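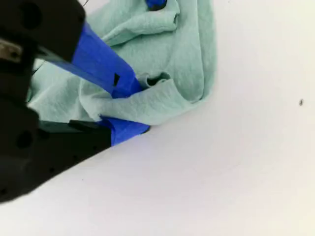
Progress report: Sulach children's sleepwear line

Prepared for the product manager, Snorradóttir
Reporting period: sampling and pre-production, through January

1. Status

The line is in pre-production. Pattern development is closed for the infant and toddler sizes and remains open for the youth sizes. The first order is set at 3000 units across all sizes, to be cut and sewn at Plornon. Fabric for the first 1000 units has been received and passed incoming inspection. The balance is on order.

Spending is within the approved amount. The one unplanned cost was a second round of youth samples, which was paid out of the sampling reserve.

2. Fabric

The base cloth is a cotton rib knit. The spring range uses two solid colors and one print. Shade bands were approved for both solids. The print was returned once for poor registration at the repeat and approved on resubmission.

Shrinkage after five home launderings is inside the limit in width. In length the rib measured close to the limit on the first lot, and the mill has agreed to adjust the compacting on the second. The patterns have been left as they are. If the second lot measures the same as the first, a length allowance will be added to the leg and sleeve before cutting.

Colorfastness to washing and to saliva passed for all three colorways. Pilling was acceptable on the solids and slightly worse on the print, though still a pass.

3. Fit

Fit sessions were held for the toddler and youth blocks. The toddler block was approved with two changes: the neck opening was widened and the ankle cuff was lengthened. Parents at the sessions had trouble getting the top over the child's head before the neck change and had none with the revised sample.

The youth block was not approved. The seat is tight when the child sits cross-legged, and the sleeve twists toward the front after washing. The twist was traced to panels cut off grain in the sample room. The seat is a pattern fault and is being corrected. Brynhildur Zoëga has the revised pattern and will issue it for a third sample.

All sizes are designed as snug-fitting sleepwear. Chest, waist, seat, upper arm, thigh, wrist and ankle are measured on every sample against the maximum dimensions for the size. The seat correction on the youth block has to stay within those maximums, so most of the added ease will come from the shape of the rise, with very little taken from width.

4. Trims and labels

Zippers on the infant one-piece now have a fabric guard at the top and bottom. The earlier sample had a guard at the top only. Snap attachment strength was tested on 18 garments with no failures.

The neck label has been replaced by a heat transfer. Adhesion after washing was good on the solids. On the print, one edge of the transfer lifted on two garments, and the press time has been increased. Retest results are pending.

Hang tags carry the snug-fit statement. The draft text is with Snorradóttir for sign-off, and printing cannot start until it is returned.

5. Packaging

The set will ship folded in a paper band. The plastic bag used for the previous line has been dropped. Rulitport, which handles warehousing, asked for a barcode on the short side of the band, and the artwork has been changed to suit. A trial carton of 400 bands was received and the fold lines are correct.

6. Open items

Third youth sample: pattern to be issued, sample to be sewn, fit session to be booked.
Second fabric lot: shrinkage in length to be measured on arrival.
Print colorway: transfer adhesion retest.
Hang tag text: sign-off by Snorradóttir.
Plornon: sewing line allocation to be confirmed in writing.

7. Next period

Infant and toddler sizes will be cut first, using the fabric already in stock. Youth sizes will follow once the third sample is approved. If that sample fails, we propose shipping the infant and toddler sizes on the current schedule and holding the youth sizes for the following delivery. A decision on this is requested before the second fabric lot is released to cutting.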